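Getting More Wear Out of Kitchen Sponges 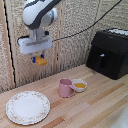
A small yellow-orange block held over a tabletop.

A sponge goes bad quickly when it sits in water. Squeeze it out after every use and stand it on its long edge, away from the drain. A wire rack works better than a dish.

Wash sponges on the top rack of the dishwasher with the heated dry cycle on. Do not put one in the microwave if it has a metal scrubbing layer.

Cut new sponges in half with kitchen scissors. The half size fits inside a drinking glass, and a pack lasts twice as long.

Keep one for dishes and another for counters. Snip a corner off the counter sponge to tell them apart. Use paper towels for raw meat juice.

If it still smells after washing, throw it out. Old ones can go to the garage for muddy boots and garden pots.

Miswood Home Notes, May 16, 2020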